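**Fabric people wanted at Bunach, part-time, starting soon**

Do you refold the sweaters in stores? Do you have opinions about how a bathrobe should be hung? Then please keep reading, because we'd love to meet you!

Bunach is a garment care and rental wardrobe house. We lend out robes, loungewear, costumes and special-occasion clothes to small hotels, theater groups and families, and everything that comes back passes through our folding room on Moler Street. We have 4 openings in that room, and we want to fill them with people who like cloth.

## What you'd be doing

Most of a shift is spent at the white tables. Clothes come up from the laundry in carts, and you take them out one at a time, look them over, smooth them and fold them to the card. Every type of garment has its own card with the fold drawn on it (Henrique drew them all by hand, and they're lovely). Shirts and pants you'll have down in a couple of days. Robes, wraps and anything with ties take longer, and they're the ones most of us end up liking best.

You'll also:

- check seams, cuffs, belt loops and ties, and pin a mending slip on anything that needs one
- match loose belts to their robes (there is a box, and the box is always full)
- pack finished orders in tissue and put them on the right shelf for the driver
- help rewrite a fold card when you find a better way to do it, which happens more than you'd think

## Hours and pay

Shifts are 26 hours a week, mornings or afternoons, your pick as far as we can manage it. Pay is hourly and is the same for all new folders; we'll tell you the rate in our first phone call so you don't have to wait until the end to find out. Training is paid from the first minute. You get a locker, free coffee, and your own household laundry done once a week, blankets included.

## Who we're looking for

You don't need experience in a laundry. Some of our best folders came from bakeries, libraries and a bike shop. We do need you to be comfortable standing for a good part of the shift (there are stools, and we use them), to be able to lift a 38-pound cart basket with a partner, and to care whether a sleeve lies flat. Good eyes for color help a lot too. We own far too many shades of pink.

If you sew, tell us! The mending corner, which we call Barreto after the old shop sign hanging over it, could use another pair of hands, and we're happy to split your hours between the two.

## The try-out

We don't do long interviews. You come in for a morning, you meet everyone, and you fold. There are 3 parts to it:

1. **The stack.** Plain towels and pillowcases, just to warm up and get used to the height of the table. Chat as much as you like.

2. **The long one.** A big piece with sleeves and a tie, starting from a heap. Find the ends of the sleeves first, shake out the body, and see where the tie has wandered off to. Take your time with it. We care much more about how you handle the cloth than about how fast you get there. 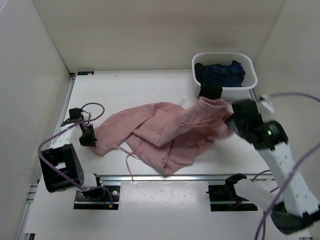
3. **The order.** You pack one small order from a list, with tissue, and write the label. Then we all have lunch, and you can ask us anything.

## How to apply

Write a few lines to Henrique Pinheiro at the Bunach front desk, or drop off a note in person at 105 Moler Street, side door. Tell us which hours suit you and what you most like (or hate!) to fold. A résumé is welcome but you can skip it. Please get your note to us by 13 May 2018. Everyone who writes will get an answer, and try-out mornings will be set up by phone after that.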